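Print this post | E-mail this post | 12 comments | 301 shares

Cork, cork and more cork

2020-02-11

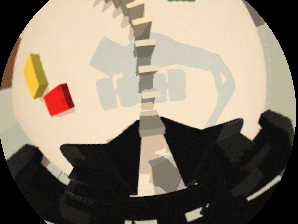
A tall stack of tan blocks.

I have finally finished reading up on cork floors and I am completely sold! We have been living with the old carpet in the back bedroom for far too long, and last month I started sending off for samples. Stosteck mailed me a whole pack, Kavby sent one lonely square (but a very nice one), and I walked around on all of them in my socks like a happy fool.

What I love most is how cork feels under your feet. It gives a little! You can stand at the ironing board and your knees don't complain. And it comes from bark, so the tree stays put and grows more of it — how great is that?

The room is small, so the quote from Ullholm came to $1,308 with the underlay. Getting the carpet hauled off is another $200. I had put aside $500 for paint and trim, and I think I can stretch that if I keep the old baseboards (they only need sanding).

My one big worry was the dog's claws. A reader told me hers has had two big dogs on it since June with a few light marks and nothing worse, so I'm going ahead with the matte finish.

Next I have to choose between the plain honey color and the one with the darker flecks. Right now I'm leaning toward the flecks!

Print | E-mail | Share (301)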